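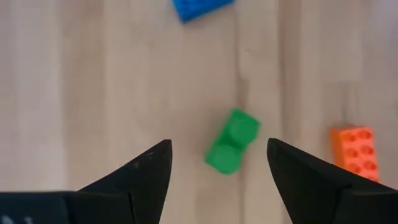
Drana building bricks, 235-piece tub – review

I bought the Drana tub in September, mostly because my two were fighting over one small bag of bricks and I couldn't face another Saturday of it. It has been in use nearly every day since then, so I feel I can give a fair opinion by now!

First things first, the colours. They're lovely. Green, blue and a sort of coral orange are the ones that always seem to end up on our table, and they're proper strong colours (the green especially). My daughter won't build with anything but orange at the moment. We had a Waltard set before this and the colours on that were a bit sad, like they'd been left on a windowsill, so this was a nice step up.

The little two-stud bricks are my favourites, which I know is an odd thing for a grown man to have. They're the ones you always run out of in other sets. You need them for chimneys, for door frames, for filling that annoying gap when you've built a wall and it's one bit short. Drana have been generous with them and I've hardly had to referee at all.

Now the grip, as that's what most people ask me about. They click together firmly and stay together. A tower will survive being carried from the table to the sofa, though I wouldn't try the stairs with it. Getting them apart again is harder – my son is four and he still brings me the flat ones to separate, and I've used my teeth more than once (don't tell the dentist). There's no separator tool in the tub, which seems mean at this price. I've pinched the one from the Waltard set and it works, more or less.

They also fit with the Waltard bricks, by the way. The join is a touch loose if you put Waltard on top of Drana, and fine the other way up. No idea why.

What don't I like? The tub. The lid is a nightmare, it pops off at one corner if you so much as look at it, and the handle came away in the first fortnight. We've moved everything into a Bindska drawstring bag that opens out flat into a play mat, and I'd say just budget for something like that from the start. The idea booklet is thin too. There are 16 models in it, half of them are some kind of lorry, and the instructions for the windmill skip a step between pages. We got there in the end by guessing.

I did email Drana about the handle and got a polite reply and a new lid, of all things. So now I have two bad lids.

On cleaning: warm soapy water in the washing-up bowl, then spread out on a tea towel overnight. They dry slowly because the water sits up inside them, so give them a good shake first. I haven't noticed any fading.

Would I buy them again? Yes, and I nearly have, as Langat had the smaller 94-piece box on offer last week and I only put it back because my wife was with me. Four stars for the bricks, two for the tub. If you're buying for under-threes look elsewhere though, the small ones are far too small.

Gaurav Nigam, 15 June 2018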